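Marked-Area Reset

From the robotics wiki, section Data collection and evaluation

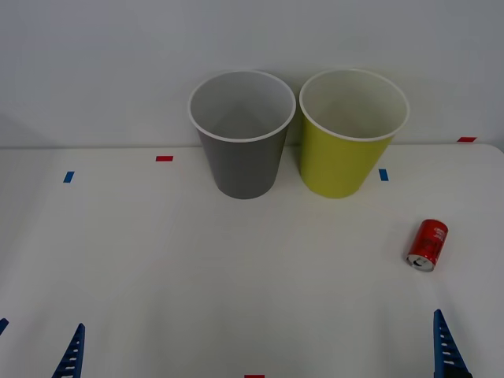

Marked-area reset is a method for preparing the table between two trials of a robot manipulation experiment. The operator puts the objects back by hand inside an area which is marked on the table, and their exact positions inside this area are free. The method is used mostly with two-arm stations, where both arms must be able to reach the objects. The marks are usually short strips of colored tape, as on a white table where red and blue strips form a rough outline, with two paper cups standing near the back of it and a red soda can lying on its side at the right. Such marks are cheap and quick to move, and they are small enough to leave most of the table surface plain.

Background

In learning from demonstration, a person controls the arms and the system records the movements together with the camera images. A policy is then trained on these recordings. If the objects start every time from the same point, the policy may learn the point and ignore the object. If they start anywhere on the table, many trials begin outside the reach of one arm, and the recordings become difficult to compare. Marked-area reset was proposed as a compromise between these two cases. The name comes from the Corgate project, which used it for a set of table clearing tasks.

Procedure

Before the first session, the operator moves each arm to the limits of its comfortable reach and puts a strip of tape at these places. The outline does not need to be closed. Four or five strips are normally sufficient for the eye to complete the shape.

Before each trial the arms return to their start pose, with the grippers open. The operator then places the objects. In the Corgate rules, an object may stand or lie, but its whole base must be inside the outline. Objects may be close to each other, and a distance between them is not required. Cups are placed with the mouth up unless the task says otherwise. A can which lies on its side must be at rest before the recording begins. The operator takes the hands out of the camera view and starts the trial with a foot pedal.

The color of the tape has no meaning in the original rules. In the later Skodo variant, one color marks the limit of the area and a second color marks places where an object should be put at least once in every session.

Results

The Corgate group compared three kinds of reset on the same clearing task, with 3000 demonstrations for each kind. Every policy was tested in 482 trials. The policy trained with fixed positions was the best one when the objects were at the trained points, but it became much weaker after a small displacement. The policy trained with free placement on the whole table was more stable, but it often chose the wrong arm. The policy trained with marked-area reset lost only a little at the trained points and kept most of its success in the rest of the area. The operators needed 20 seconds for a typical reset.

A second study, made at the Kanaujia laboratory, repeated the comparison with soft wedge-shaped fingers in place of flat ones. The order of the three methods was the same. The difference between them was smaller for standing cups than for lying cans, and the authors explain this by the grasp direction, which matters more for a can.

Limitations

People do not place objects evenly. In the Kanaujia recordings, most objects were near the middle of the area, and the corners were used rarely. A simple correction is to show the operator a list of 17 suggested placements before the session. Tape can also become a visual cue for the policy. When the strips were removed for testing, one of the policies reached too far toward the back edge of the table. For this reason the Sunon protocol asks to shift the strips slightly every Tuesday and to record some trials without them.

See also

Two-arm teleoperation
Scene randomization
Soft gripper fingers
Table clearing task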